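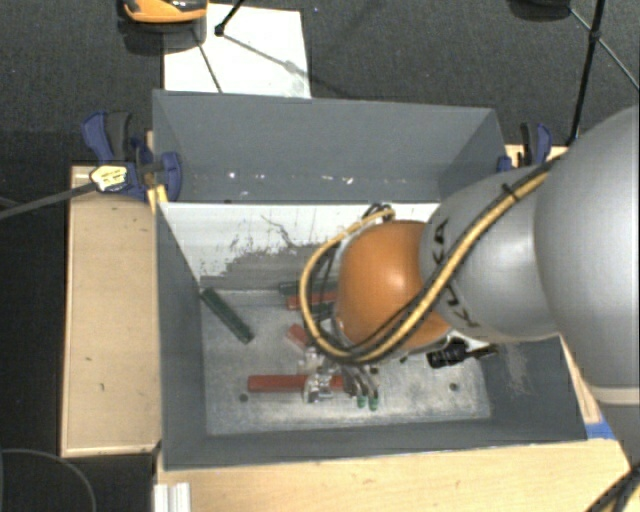

COMPANY / ABOUT US

Can a machine do this chore yet?

Oltar is a small testing office for robots and automation. People come to us with a chore and ask if a machine can do it already. We try it, we write down what we saw, and we give an answer that a person without a technical education can read. Most of the chores come from small workshops. The others come from places where work is similar to a household: a guest house, a home for older people, a school kitchen.

We don't build robots and we don't sell them. We earn our money with the tests, and the person who asks the question pays for the answer. Manufacturers can order a test also, but they get the same report form as everybody, and they can't change the text after.

How we began

Oltar was founded by Regula Reisinger. Before this she worked for many years in the production planning of Fankhauser, a company that makes shelves and fittings for shops. In that time a salesman visited Fankhauser with a very beautiful video. In the video an arm sorted parts from one box to another, fast and without a mistake. Fankhauser bought the cell. The parts in the video were all the same, and they lay with space between them. At Fankhauser the parts came in a bin, mixed, one over the other, as parts come in every workshop. The cell was used for a different job in the end, and it does that job well. For the mixed bin there was still a person.

Regula says that she was not angry with the salesman. He had shown what his machine could do. What she missed was somebody to ask before signing, somebody who would take her own parts in her own bin and try. She rented the first room for Oltar in the month of June, and Fankhauser was the first customer. We are still good neighbors with them, and we get from them the parts which they can't sell.

What we test

The chore that we get asked for most is also the one that looks the most simple. There is a bin, there are some things in it, please take them out. Take a gray bin with some bars on the floor of it, red ones and dark green ones, one lying alone and others close together. A child of four years can empty this bin while she talks about something else. For an arm over the bin, each bar is a small problem by itself. A bar that lies free can be held from two sides. A bar that lies close to its neighbor maybe leaves no room for the fingers. If a bar lies close to the wall, the fingers have to go down between bar and wall, or the bar has to be pushed away first, and then everything lies differently than before.

Also the arm is in its own way. It reaches into the bin, and with it go the cables and the gripper and what else is fixed there. From many positions of a camera, a good part of the things is then hidden behind the arm. People bend the head a little to the side and look around the hand. We do this so naturally that we forget to put it in the description of the job.

Besides the bin work we have on our list:

Loading and unloading a dishwasher, with mixed dishes
Folding towels and simple clothes
Wiping a table which is not empty
Putting tools back in a drawer
Opening cardboard boxes without cutting what is inside
Sorting laundry by color
Sweeping under a workbench

The list has become longer every year. At the moment there are 73 chores on it, and for each one there is a page with the rules of the test. If your chore is not there, please write to us. We like new ones.

How a test goes

Every test begins with a visit. We look at the work where it is done, and we ask the person who does it every day. This person often knows a thing that the manager doesn't know. In one bakery the manager told us that the trays are always stacked the same way. The woman who stacked them showed us that they are stacked in one way in the morning and in another way in the afternoon, when the floor is crowded. It was a good thing that we learned this before the test.

Then we bring the chore to our hall, or we bring the machine to the chore, depending on which is heavier. The machine has to repeat the chore 100 times. Between the repeats we mix the things again, by hand, and the operator of the machine may not help with the mixing. We note each time if the job is done completely, if it is done in part, or if a person had to step in. The last one is for us the most important. A machine that fails and says so can be useful. It is harder with a machine that fails and goes on working.

We also write down the time, with all the stops. In a brochure the time is usually given for one single grip. In a workshop you need the time from the full bin until the empty bin, with the minutes when somebody walked over to free something that was stuck.

The bins in our hall are not nice. They have scratches and the paint comes off the sides, from the gripper and also from us. A visitor once offered to sponsor us new ones. We thanked him and kept the old. A new bin is smooth and has an even color, and a camera likes that very much, but the bin in your shop has been kicked across the floor for years.

Our answers

The report gives one of four answers: Yes, Yes with a person nearby, Only if you change the work, and Not yet.

"Yes" we write seldom, mostly for chores in which all the things have one shape and come in known positions. "Yes with a person nearby" is the usual answer for shop-floor picking today. One person can then look after some machines and do other work between, and for many workshops this is already a good reason to buy. "Only if you change the work" means that a machine can do it if the bin becomes a tray, or if the parts come sorted from the supplier. Some customers are happy with this answer, because it improves the work also for people. And "Not yet" is what we still write for most of the household chores.

The home is more difficult than the factory, and we are asked often why. In a factory you can fix the bin to the table with clamps, keep the light the same and ask people to stay behind a line. At home the cup stands somewhere else each day, a cat sits on the towels, and nobody wants an industrial arm between the stove and the refrigerator. The machine must be light and slow so that it can't hurt anyone, and then it has difficulty to lift the full pan. We have seen much progress with the towels. With the dishwasher we have seen progress with plates and little with the basket for forks and knives.

We are careful with predictions. When a customer asks in how many years it will be possible, we say that we don't know, and we offer to repeat the test later at a lower price.

Kora

Kora is our open program for chores of the household. Anyone can send in a description of a chore at home, with measures and with the things that always go wrong. We received 600 of these descriptions until now. They are read by all of us, and the best ones are made into tests. We learned from them that people don't wish so much for the big help as one would think. Many ask for very small things: to get the duvet into its cover, to pair socks, to clean the seal of the washing machine, to bring the glass bottles down the stairs.

The descriptions can be read by everybody, without names. Research groups may use them free of charge if they say where they come from.

Itness

Itness is our collection of test reports. We know that the word doesn't exist in English. It was a typing mistake for "fitness" in one of the first contracts, and the customer liked it, so it stayed. In Itness you find each report for which the customer gave the permission to publish, also the ones where the answer is "Not yet". Reports older than two years are marked in gray, since machines change quickly and an old answer can be unfair to a new model.

Who we are

We are nine people. Some of us studied engineering, others come from carpentry, from nursing and from a hotel laundry. The last two are of great value when a test is written. An engineer describes a folded towel by its corners. Our colleague from the laundry takes it in the hand, and says it is not folded, it is only smaller.

Regula Reisinger leads the company and still does a part of the visits herself. She has the opinion that a person who writes rules for a chore has to do the chore for one full day before. All of us have emptied bins by hand for a day. Your back feels it, and in the afternoon you begin to understand why the people in the workshop ask for a machine.

Visit us

You may come and watch a test when the customer agrees. Please wear closed shoes, and leave long scarves at the coat stand. Children from ten years are welcome together with an adult. There is coffee, made by hand.

If you bring your own chore, bring it as it is, please. Don't wash the parts and don't sort them before.

Questions about prices and dates are answered by our office. For a first talk it helps us if you can tell how often the chore is done in a day, who does it now, and what happens if it is done wrong.

This page was last changed on Mar 25, 2024.

Report archive (Itness)
Send a chore (Kora)
Directions and parking
Contact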